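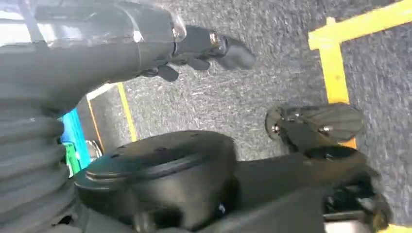

Does tape on carpet ever really work, or are you all just re-sticking it every week like we are? Anselmo Ayala left that under my post on practice fields back in March, and I promised him a proper answer once I had used something other than painter's tape for a whole season. So okay, Anselmo, this one's for you, and it's a review of the Wirell carpet field kit, the yellow one.

Some background for anyone who doesn't read the club posts. I help run the robotics club at Graltatwood, where the students work on a two-armed project robot called Inga. She's the long-term project, the one that gets handed down from one class to the next, and most of what she does is drive up to a marked area and tidy things from one place to another. Marked area is the key phrase. If the marks move, the students spend an hour chasing a bug in their code and then find out the corner has crept over by the width of a thumb. I've watched that happen so many times I could cry!

The kit is three things in a flat cardboard box: the tape (one roll, 200 feet), a folding corner square made of clear plastic, and a hand roller that looks like something you'd use on wallpaper. I paid $17 on sale. I'd have paid more, now that I've used it, but I wouldn't have guessed that from the box, which has terrible art on it and a sentence on the back that I still can't parse.

First the color, which I thought would be the least interesting part. Our carpet is that medium gray speckly stuff, and a speckly floor is annoying to look at through a wrist camera. Everything is the same gray mush, and as soon as the arm moves it turns into smoother gray mush. The yellow stands out from it like crazy. Even when the view goes a bit soft from motion you can still see where a corner is, and the students dropped a whole chunk of their color filtering code after the switch. It had been written to rescue the old blue painter's tape, which looked gray by late afternoon. One of the seniors had put a lot of weekends into that code and was a very good sport about deleting it.

I'll say that the wrist view is crowded no matter what you put on the floor. There's the other arm in it, the ribbed tube down the side, the big round black housing, a finger pad sitting right across the bit you wanted. You get a slice of tape here and a slice there. A thin line can vanish behind a finger and come out the other side looking like it belongs to something else, and that's the strongest argument I have for buying the wider tape. We've got some skinny yellow line in use too, and it's fine when nothing is moving and the arm is politely out of the way (so, never). The wide strip you can lose half of and still know what you're looking at.

Now the sticking. Anselmo, this is your bit. Yes, it holds on low-pile carpet, IF you use the roller. The first day we didn't. We pressed it down with our hands and the heels of our sneakers, felt great about ourselves, and by the following practice the ends had all curled up like bacon. I was ready to write a very different review. Then we pulled it, vacuumed properly, put fresh tape down and leaned on that silly little roller, and the same corner went 270 practice runs before anybody had to touch it. I know the number because the students log every run and one of them put a note in the log when the corner finally lifted. Wheels don't bother it much. What killed it in the end was a chair.

On thick carpet, forget it. I tried a strip at home on the hallway rug and it came up with the fuzz attached.

Corners deserve their own paragraph. The plastic square is meant to give you a clean right angle, and it does, but you have to decide how you want the strips to meet. The leaflet shows a diagonal cut. We tried the diagonal cut, and it's pretty, and the tips lift. Overlapping one strip on the other is uglier and lasts longer. The overlap makes a tiny ridge, which I worried about for the drive base, and Inga rolls over it without the students seeing anything in their numbers. If you have a very small, light robot you might feel differently. The square itself folds flat for storage and has a hinge I don't trust, so ours lives unfolded on a nail.

We also have a roll of the Komix tape, the budget one that comes in every color under the sun, so I can compare a little. The Komix is thinner and shinier. Shiny is bad! Under our bright overhead lights it throws a white streak, and we have quite enough glare already thanks to the clear plastic wrapped over the arm. The streak breaks the line in two as far as the vision code is concerned, and then you're back to writing rescue code. The Komix tears by hand more easily, though, and for quick labels on bins and shelves I still reach for it first. The Wirell really wants scissors. If you try to tear it you get a long stretchy tongue and a bad word.

Removal was the part I dreaded, and it went better than I'd feared. Pull low and slow, nearly flat against the floor. Most of it came up clean. There was a faint tacky patch where one strip had been down the longest, and it picked up dust for a while so you could see a ghost of the old box. I got it out with warm water, dish soap and more scrubbing than I'd like. The leaflet says to replace the tape monthly, and I suppose that's why, but I don't know a single club that would.

Things I'd change. The roller handle is too short for adult hands and it squeaks. The tape has no measuring marks, and marks on the backing would be such an easy win for people laying out fields. It'd be nice to get a second, narrower roll in the box so you could do inner lines in the same yellow; we ended up mixing brands and the two yellows are close but the camera doesn't agree that they're close. And please, Wirell, put the width on the outside of the packaging. I had to email to find out.

I should mention the bigger set, too. They sell a bulk version at 800 feet for schools, without the square or the roller. For one practice area that's far too much, and the tape at the core of even our smaller roll had started to go a bit gummy by the time we got there. I'd buy the ordinary kit, keep the roller forever, and get single refills.

Does it make the robot better? Of course not, and I had a parent ask me that with a totally straight face. It makes the floor stay put, so when a reach goes wrong the students go look at the arm, or the timing, or whatever they changed last night at eleven. That has been worth more to our practices than a couple of much pricier things I've bought (the less said about the cable organizer the better).

Four stars out of five from me. I'd take off half a star more if you don't have scissors handy, and I'd put it back for the color. If you're on hard floor I can't help you much, we haven't got any, but I'd love to hear from somebody who's tried it on tile. And Anselmo, vacuum first, then the roller, and overlap your corners. Let me know how the ends look after a couple of weeks, and tell me what pile your carpet is, because I have half a roll left and I'm happy to mail you a length to try.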